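About Nikaten

Nikaten cleans, repairs and refits wood furniture and fitted carpet for homes and small offices in Sinelthorpe and Bakness. The company was started by Nerea Montes and Bijan Ebrahimi, who still inspect each job before it is signed off. We have completed 3,626 room orders to date.

Work is done in the customer's room wherever possible. Wood furniture is examined first, then the carpet next to it, as the two affect each other: a heavy piece left in one position compresses the pile, and floor cleaning can leave residue on the lower edges of the wood.
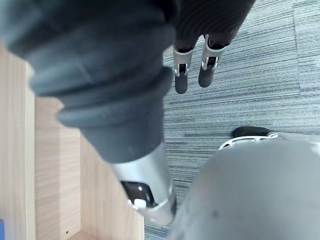

Moisture is kept low during carpet cleaning. Furniture stays off the treated area for 48 hours, or stands on spacer blocks if it cannot be moved out. Pile direction is reset by hand with a brush. Scratches in wood are filled only after the surface has been cleaned and a finish test made on a hidden face.

Esmaeil Zarei runs the repair bench in Bakness, which takes items that need regluing or new joints. Shahla Nazari handles surveys and written estimates. An estimate lists each piece separately -- furniture, carpet, edging -- and stays valid through the end of the following month.

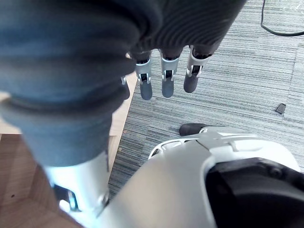 Finish samples are kept on file under the Baran index, now nearly 1,000 entries, so that a later repair can be matched to the earlier one. Customers may request their sample number at any time.

The Bakness bench closes for stocktaking during the first week of October. Surveys continue as normal.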